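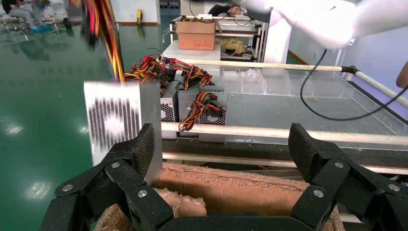
Torn corrugated, layers showing.

Bruvthorpe, Okmont paper mill open day. Writing this up fast before I lose my notes, which got rained on in the parking lot.

Got there early, still a line. Shuttle from the station runs every hour and the driver will not wait, so plan on that. Entry free, you sign a sheet, you get a hi-vis vest and earplugs. Vest sizes are large and larger. Closed shoes only, they turned away two people in sandals (it was July, come on).

First stop is the bale yard. Old boxes squashed into blocks and stacked way over your head, each bale 1000 pounds according to the sign. Smells like wet dog and pizza. Lots of tape still on everything. I asked if tape was a problem and the guide said no, tape floats off in the pulper, what they hate is wax. Fruit and fish boxes mostly. One waxy bale can mess up a whole shift.

Then the pulper. Basically a giant blender. You look down from a walkway and it's just brown porridge going round and round. Could have stayed there all morning. Kids loved it, one dropped an earplug in and was very worried. Guide said it'd be fine.

Paper machine hall next - LOUD and hot. Don't wear a sweater. No talking possible so they hand out a card with the steps on it. Wet end, press, dryers, reel. The sheet comes off faster than you can follow with your eyes. Someone held up a scrap from the reel and passed it down the line, still warm when it got to me.

Lunch was in the canteen. Cheese roll, coffee, slice of lemon cake. Cake good. Coffee not.

After lunch you walk across the road to Margaritis, the box maker that buys most of the paper. Seperate company, separate sign-in sheet, same vest. Here they glue the wavy layer between two flat ones. The glue is cornstarch and water, more or less. I'd always figured it was something nastier. Best part of the day for me was the bench where they explain fluting. Bigger waves cushion better, smaller waves print better, and for heavy stuff you double up.

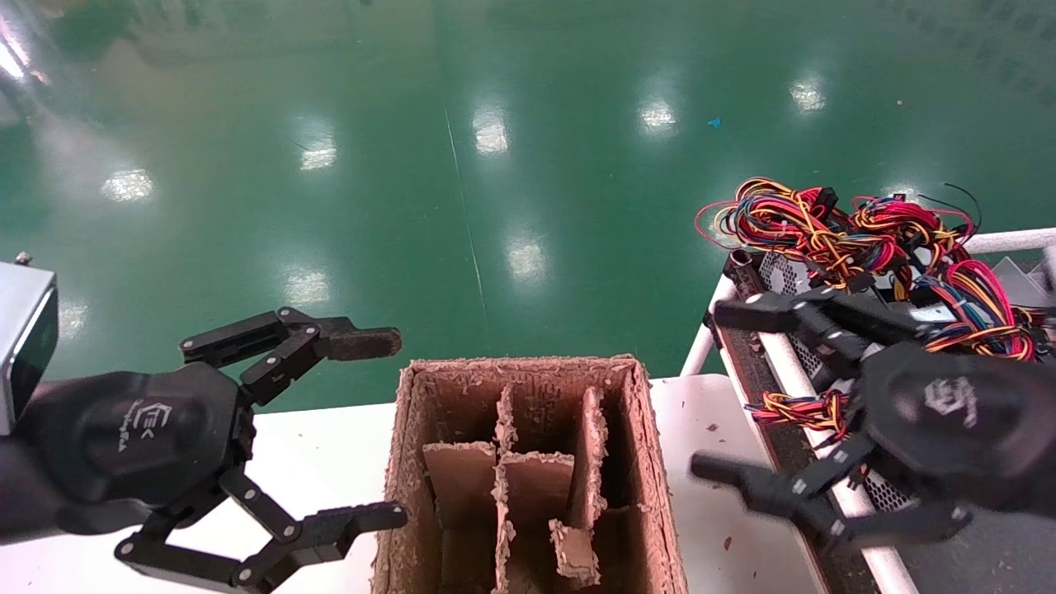 Dividers are the thing I hadn't thought about at all. They're slotted halfway up and halfway down and just drop into each other, no glue. Wine people order tons of them. Light bulb people too. The edges go fuzzy if a box gets reused a lot, and each trip through the pulper shortens the fibers, so some fresh wood pulp has to go in sooner or later. The guide for this bit was great, talked too fast, I missed half.

The Margaritis crush test: a box goes under a plate and the plate comes down until the box folds. Ours gave up at 1478 pounds. Big cheer. They let you keep the flattened box but then you have to carry it on the shuttle.

The little museum room by the exit is run by Nornico, old hand tools and labels, skippable unless you're into labels. I am kind of into labels. Postcards 50 cents, bring coins becuase they can't do cards.

Missed the 3:00 shuttle. Walked. Nice walk along the river, bad shoes.

Would go again, probably a weekday, fewer strollers on the stairs.

Contact | Copyright, all text by the author | Back to top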